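Stedska trials: two grippers, one bin 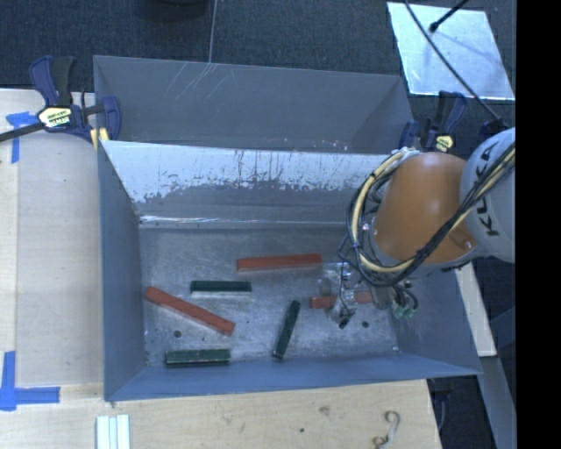

In the last newsletter we promised some results from the comparison between the Medrano gripper and the Bomura gripper, and now we have enough of them to share. The task is simple to explain. The arm must take one block from the metal bin, lift it, and place it in a tray. Then it goes back for the next one. We use the same long blocks for both grippers, red-orange and dark green, and we let them fall as they want, so sometimes one lies across another and sometimes one lies at a steep angle when the others are almost flat. The dark green ones were difficult for our vision software in the beginning, as they do not stand out so well from the grey metal floor. The red ones gave us very little trouble.

In total we made 2,082 picks during the autumn, of which 1,449 were with the Medrano. The numbers are not equal because the Bomura came to us late, and then we waited again for the right mounting plate from Moltby. We are still a little unhappy about this, but we prefer to publish what we have.

The Medrano is the stronger of the two and it forgives small errors in position. Its weak point is the space near the walls. When a block lies close to the front wall, the fingers need more room than there is, and the controller stops the movement. We had 46 such stops. The Bomura has thinner fingers and goes easily into these places, but it let go of more blocks on the way to the tray, mostly those which it had taken near one end. Iraís Quintero has tried three different finger pads against this. The softest pad was the best, although it also wears quickly.

One practical lesson concerns the bin. During the first week it moved a few millimetres each time the gripper touched a wall, and after an hour our calibration was no longer correct. Now we hold it with bar clamps, and blue tape on the table shows where it must stand. It is a cheap solution – we recommend it to everybody who starts with bin picking.

The cables are the next thing on our list. They hang in a loop beside the arm, and with some wrist angles they pull on the connectors. Maricruz Barrera is preparing a new holder for them, which should be ready in December.

After this we will repeat the Bomura series with the soft pads, so that both grippers have the same number of picks. If your group has used either of them with long, flat-sided parts, please write to us at Stedska. We would especially like to hear about finger pads.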